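Why Did the Robot Stop?

Have you ever reached for a light switch in the dark and missed it by just a little bit? Robots can do that too, and one day in August a robot arm named Inix did it over and over again!

Inix has a job that sounds a lot like playtime. It picks up colored blocks and puts them with their matching friends — red with red, blue with blue, and so on. It had done this for weeks without any trouble, until one morning it came down too low, bumped the wooden board, and froze.
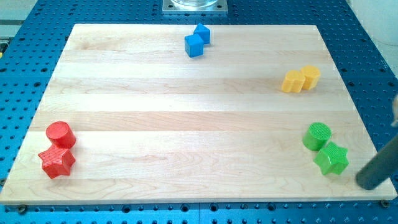

Now, freezing may sound like bad news, but it was just what Inix was supposed to do. A robot arm can feel when something pushes back on it, a bit like you feel a wall with your hand. If the push is too strong, the motors stop right away, so that fingers (and blocks!) don't get squashed.

Fotini Sarantis, who looks after Inix, pressed the big stop button anyway, just to be extra safe, and then got out her ruler. The robot's idea of where the board was had slipped by 2 millimeters — thinner than most pencils! She taught it the right height again, tested it slowly 24 times, and let it go back to its blocks.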